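Home | Posts | How-tos | About | Contact

How to clear out a drafts folder

Print this page | E-mail this page

Last updated: October 15, 2026

If you have kept a personal blog for more than a year or two, you probably have a pile of unfinished posts. Mine on Ullumus had built up since I moved over from Estier, and I stopped opening the folder at all. I cleared it in July over a few evenings. The steps should work on any blogging software that lets you sort and tag drafts.

Before you start

Export a copy of everything. In Ullumus the export is under Settings, then Archive. Save the file somewhere other than your desktop and open it once to check that it has text in it. My first export was blank because I had ticked "published only".

Turn off autosave if you can. Opening an old draft with autosave on changes its date, and you need the dates for the first step.

Step 1. Sort by oldest first

Start with the oldest and work forward. The old ones are easier to judge. Don't edit anything yet, even typos.

Step 2. Give each draft one tag

I use four: finish, merge, notes and delete.

Finish is for a draft you could post after one more sitting. Merge is for two or more drafts on the same thing. I had written the start of a post on my bus commute three separate times. Notes is for a line or a link with no post around it. Delete is for the rest.

Read the first paragraph and the last line, then tag it. If you can't remember what the post was going to be about, tag it delete.

Step 3. Deal with the deletes

Delete them in one go. Reijo Sjöberg, who has been blogging longer than I have, keeps his in a text file for a month first. I tried that and never opened the file, but it does no harm.

Step 4. Move the notes out

Paste all the notes into a single document and delete the drafts they came from. Mine came to 2,719 words, most of it links. I keep the document in Rajan, but a plain text file is fine. Put the newest at the top.

Step 5. Merge

Pick the longest draft of each group as the base. Copy in any sentences you like from the others, then delete the others right away – otherwise you will be back in a week wondering which one is current. Don't worry about making it read smoothly at this stage.

Step 6. Finish one a week

After all that I had 13 drafts left. I put them in order of how little work they needed and did one each Sunday after breakfast. Most of my posts run to some 600 words, so a half-written one takes under an hour. If one of them sits at the top of the list for two weeks, skip it and go on to the next.

Jarmo Toivonen asked whether to keep the original date on a finished draft. I use the new date and leave a short line at the end saying when I began it.
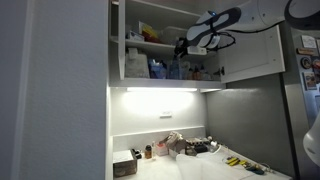
Drafts will build up again, so set a limit and check it when you do your backups. Mine is ten. I treat it much like a kitchen cupboard with a crowded lower shelf and a row of bottles along the back: I take out what's at the back first and decide on that before I look at anything near the front. In a drafts folder that means going to the last page of the list. If you use Dencombe, the list is newest first and can't be reversed, so you will need to scroll down.

Previous how-to | Next how-to | Back to top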